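Mesh shelf for fruit, or a basket in front of it?
Asked in Kitchen & Pantry

I just set up a little two-board shelf at the back of my white table, up against the wall. Black wire-mesh sides and back, light wood boards, and I love it already! Now I can't decide where the fruit should live. On the lower board, or in a basket out front? I buy apples and bananas every week and the bananas always go brown before I get to them. I'm in a warm apartment, 28 degrees in the kitchen most afternoons.

Posted by Houda Abdel Hamid
5 people are following this

Basket out front, every time! I have the same kind of setup and tried it both ways. Fruit at the back of a low shelf gets forgotten (ask me about the pears), but a bright basket in the middle of the table practically begs you to grab something. Get one with holes in the sides so air can move through, and a handle is great for carrying it to the sink.
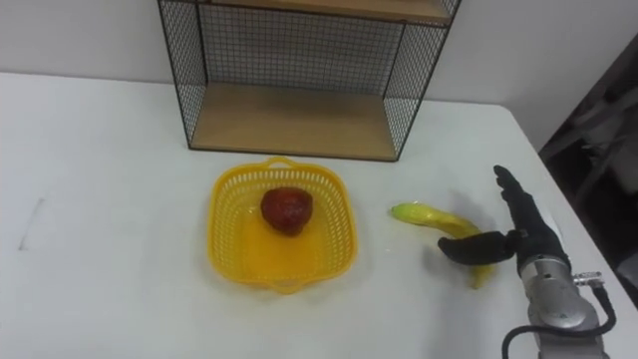

Vittoria Lo Presti
Member, 8 answers in Kitchen & Pantry

Apple in the yellow basket, banana beside it on the table -- I really do recommend keeping them apart. Apples give off ethylene gas and it speeds up ripening, so a banana sitting on top of one goes spotty fast. In a kitchen as warm as yours I'd put the apples in the fridge and only keep out what you'll eat in a day or two. Then the lower board is free for mugs or a small plant, and you can wipe it down in seconds.

7 found this helpful

Pellegrini
New member

hang the bananas. a cheap hook works fine, and buy them greener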